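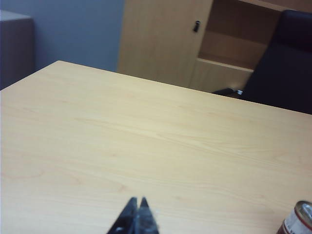 *One of the new tables in the Jullstead workroom, pale wood top, black office chair on the far side.*

Hi Cristóvão,

September update on the shared workroom, as promised, and a bit longer than the last one because there's finally something to show you! When I wrote in the summer I had a floor plan, a pile of quotes and a lot of opinions. Now I have tables. People are sitting at them, eating at them, spreading paper all over them, and complaining about entirely new things, which I'm choosing to take as progress.

## Tables

I'll start here as this is where most of your money went. We ended up ordering from Stougaard after all. I know I told you I was leaning toward Zullimeck, and I was, right up until they sent the sample tops. Their pale finish came out a sort of yellowish pink under our lights (picture an old bandage) and the whole room went quiet when I held it up. The Stougaard one is a light blond with a long wavy grain, and it does wonders for a room that used to feel like the inside of a filing cabinet. It's bright in there now. On sunny mornings it's a little too bright, if I'm being picky, and the people nearest the windows have asked for blinds. More on that further down.

The finish is smooth and wipes clean, which was the thing I cared about most. You'll remember the old desks and their collection of mug rings. I've left a coffee spill overnight on purpose, in the corner by the printer, and it came up with a damp cloth and no elbow grease at all. Marker is harder. Somebody's whiteboard pen went over the edge of a sheet of paper and it took me a good while with the spray to shift it, and you can still find the spot if you know where to look.

One gripe: the corners are sharp. They look great and they line up beautifully when you push two tables together, but I've walked into one twice and I have the bruise to prove it. I've asked Stougaard if they sell a corner guard that doesn't look like it belongs in a nursery. No answer yet.

## Chairs

We kept the black office chairs, as agreed. I did go through every one of them with a screwdriver and a can of silicone spray, and most only needed tightening. Two were past saving – one wouldn't hold its height and the other had a split base – so those went to recycling and I've replaced them with the same kind from the second-floor storeroom. No cost to the grant. I'd still like to look at new chairs next year, but they'll do for now, and black against the pale tops looks like we planned it.

## How people are using it

This is the part I was nervous about. We'd promised you a room that would get used by more than the same handful of regulars, so I put a sign-in sheet by the door and nagged everyone until they used it. We had 352 sign-ins over the month. I'm thrilled with that! Those came from 61 different people, including most of the Asotia crew, who had never set foot in the old room as far as I can tell.

Mornings are quiet and mostly people with laptops. It fills up before lunch, and by 3 p.m. you have to hunt for a seat. The big end of the room has turned into the place where people lay out drawings and samples, which I didn't plan for but like very much. The small end is where people talk. I'd pictured it the other way around and had even ordered the signs, so now I have two signs I can't use, if anyone wants them.

Food and drink was the big argument. I started out with a no-drinks rule and it lasted until lunchtime on opening day. Everyone had a can or a mug next to them within the week, so I gave in and swapped the rule for a shelf of cloths and a bin for empties. Cans have been no trouble so far. Soup is a different matter, and I've asked that soup stay in the kitchen.

## Money

I've spent the tables line in full and come in just under on delivery, thanks to the Stougaard driver being willing to use the back stairs. There's $3000 left over in the contingency line. I'd like to put that toward blinds for the window side and better power at the big end, where people are currently running extension cords across the floor (I tape them down every evening, and every morning the tape is up again). If you're happy with that, a quick yes by email is all I need. Invoices are in the shared folder, named by supplier.

## What hasn't gone well

The storage units are late. Zullimeck still has that order, and they've moved the date on me two times, so at the moment people's stuff lives in boxes along the back wall. I check with them every week. If it slips again I'll ask for the deposit back and go with the plainer units from Stougaard, which cost a little more but are in stock.

Noise is also worse than I'd hoped. The new tops don't rattle the way the old ones did, but with more people in the room there's more chatter, and a bare floor doesn't help. The Asotia folks have offered us a couple of rugs they no longer need – I'm going over to look at them and measure up before I say yes.

## Next

Blinds quote first, then the power, then the storage saga. I also want to try moving the printer out to the hallway, which would free up that corner for another table. Come by and see it if you're in Jullstead. Before lunch is best, you'll get a seat.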